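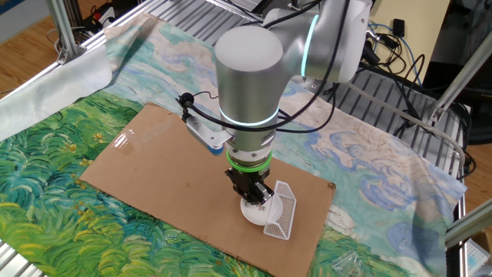 Coupelle blanche et petit panier grillagé, sur carton et nappe imprimée.

Questions fréquentes : nappes imprimées et petits paniers de table

Quelles nappes vendez-vous ?
La série Meireles reprend des paysages peints à grands coups de brosse, avec des verts, du jaune pâle et des bleus en volutes. Elle existe en deux tailles, pour table de quatre ou de six personnes. Le dessin est imprimé sur une seule face.

Faut-il protéger la nappe quand on s'en sert comme plan de travail ?
Oui, si vous posez dessus des objets qui accrochent ou qui tachent. Les sous-nappes Sostusent se glissent dessous et protègent la table, mais elles ne font rien pour l'imprimé.

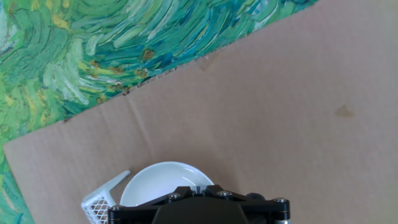

Pour le dessus, un carton d'emballage mis à plat convient très bien. Choisissez du carton ondulé brun, sans encre, et retirez les agrafes. Regardez aussi les bords : une tranche effilochée, avec de petits éclats de papier, laisse des peluches sur les verts de l'imprimé. Un coup de ciseaux ou une bande de papier collant règle la question. Les plis légers ne gênent pas.

Comment laver la nappe ?
À 30 degrés, à l'envers, sans adoucissant. Repassage à fer doux, toujours sur l'envers. Pas de sèche-linge. Jucélia Mendonça, qui suit les retours, signale que presque toutes les nappes décolorées ont été lavées trop chaud.

Peut-on ranger une coupelle dans le petit panier ?
Oui, une petite coupelle ronde y tient, posée de biais si son diamètre dépasse un peu celui du fond. Le rebord ressort alors du panier et on l'attrape facilement. Évitez d'y empiler plusieurs pièces.

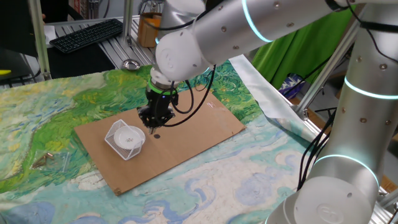
Le panier peut-il aller dans l'eau ?
Vous pouvez le rincer et l'essuyer avec un chiffon. Ne le laissez pas tremper et ne le mettez pas au lave-vaisselle. La maille se nettoie avec une brosse à dents souple.

Mon panier penche, est-ce un défaut ?
Pas forcément. Posez-le sur une surface dure et plane, sans rien dessous. S'il penche toujours, appuyez doucement sur l'angle le plus haut. 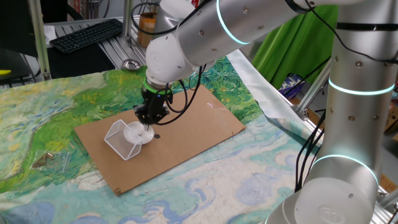 Si rien n'y fait, écrivez-nous en joignant une photo et le numéro de commande, et nous l'échangeons. Les paniers de référence 1106 sont repris dans les mêmes conditions que ceux de référence 1411.

Quel est le délai de retour ?
Vous avez 15 jours après réception. La nappe ne doit pas avoir été lavée. Les colis sont à adresser à Plestside, service retours, à l'attention de Nayara Vieira.

À partir de quel montant la livraison est-elle offerte ?
À partir de 79 euros d'achat. Les commandes passées avant midi partent le jour même, sauf le jeudi, jour d'inventaire.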